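Flonel opens 10 curbside chargers on Huỳnh Street, more on the way

November 1, 2020

Drivers on the east side who don't have a garage can now plug in at the curb. Flonel switched on 10 new charging posts along Huỳnh Street this morning, the first in town that aren't inside a paid parking structure.

The posts are Level 2, same kind most owners put in at home. Bring your own cable or use the one on the post. No membership. Tap a card, or use the Flonel app if you can get it to load, which a few people at the curb could not.

Cost is 3 dollars to start a session, then billed by the hour. Overnight is cheaper, and the lower rate kicks in after the dinner rush. Flonel says it will post the full rate card on each unit by the end of November. As of this morning only the posts nearest the library had one, and the print is small.

First to plug in was Cường Chu, who drives a used hatchback and rents on the third floor of a building with no parking at all.

"I've been charging at work and at the grocery store," he said. "I plan my whole week around the grocery store. My kids think I love vegetables."

He said he got 50 miles out of a full charge last winter with the heater on. The battery is old, he knows that. A curb post two blocks from home means he can keep the car another year, maybe longer.

Not everyone is glad. The posts take spots on the side of the street closest to the shops, and those spots are now for charging cars only. Gas cars parked there will get a warning through the end of the month and a ticket after that. Same goes for an electric car that is parked but not plugged in.

Châu Châu runs the alterations shop at the corner and said her customers are older and mostly drive to her door. She wants at least 2 of the spots given back, or a loading zone painted across the street.

"I have nothing against the cars," she said. "My brother wants one. But a lady with a wedding dress over her arm is not going to walk from the river lot."

Flonel said it is open to moving signs but not posts. The wiring is already in the ground and the sidewalk has been patched. The city's parking office said it would look at a loading zone and gave no timeline.

There is also the question of snow. Plows work that side of the street first, and the posts sit close to the curb. Flonel has put short steel bumpers in front of each one. A public works crew drove the route last week with the blade up and said the turn at the library end is tight but can be done. Cables left on the ground are a bigger worry. Drivers are asked to hang them back up on the hook, every time, even if it's raining.

How long it takes to charge depends on the car. A plug-in hybrid with a small battery should be done in the time it takes to have dinner. A full electric is going to want most of the night. There is no time limit overnight. During the day it's a four hour max and the app sends a text before time runs out. After that a idle fee applies, and Flonel says it won't be waived.

Next on the list is Sidska, the big apartment block by the old rail yard, where residents have been asking for chargers for two years. Those will go in the rear lot and not on the street. Work there is supposed to start before the ground freezes. The building's owner is paying for the trenching and Flonel for the equipment, according to the permit.

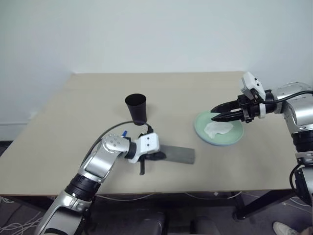 Two robot arms at work over a table.

Dealers are watching too. Hosico, the used car lot out on the highway, said it has sold more plug-ins since summer than in all of last year, though it would not give numbers. A salesman there said the first thing buyers ask is range and the second is where they're suposed to charge it. Until now he has been sending them to the parking structure downtown.

Hosico has one charger of its own and lets customers use it during business hours. It's slow and it is behind the service bay, so ask at the desk.

Parking on Huỳnh Street outside the marked spots has not changed. Meters run as before. Drivers who find a post not working should call the number on the side of the unit and read off the post ID — the app does not take trouble reports yet.

The parking office is taking written comments on the street spots and the loading zone through the end of November. Drop them at the front counter or mail them in.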